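What should I budget for besides the arm?

Sebastian Olteanu
We run a small shop and want one arm to lift boxes on and off crates. The quote from Birkholm covers the arm and controller only. My boss wants a full number by April. What else should go on the list?

Pîrvu
Bench, mounting plate, gripper, power strips, cable ties. I spent 920 on the bench and plate alone. Get the gripper priced separately, it often isn't in the quote. Ask about lead time too. Mine took 13 weeks.
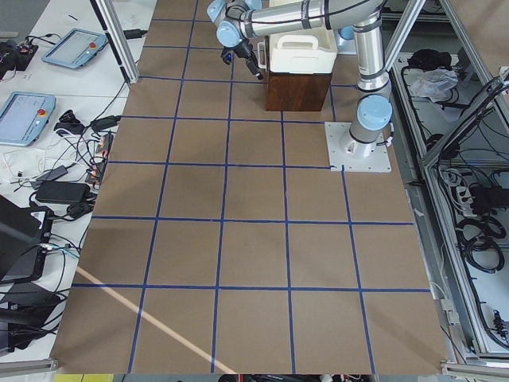 Cardboard top with a blue tape grid, box on a crate under the gripper.

Cardboard and tape cost next to nothing and you can replace them when they get torn up. Leave table space for the pendant and the power bricks. I didn't, and had to buy a side table later.

Flidance
depends on the arm

Venon
Add training and a spare set of gripper fingers. We paid 1238 for two days of training and 300 for the fingers. Check whether your outlets can take the load before you order.

Comments (2)
birkfan: Is shipping extra?
Pîrvu: It was for me.

We use cookies to keep you signed in. Accept | Settings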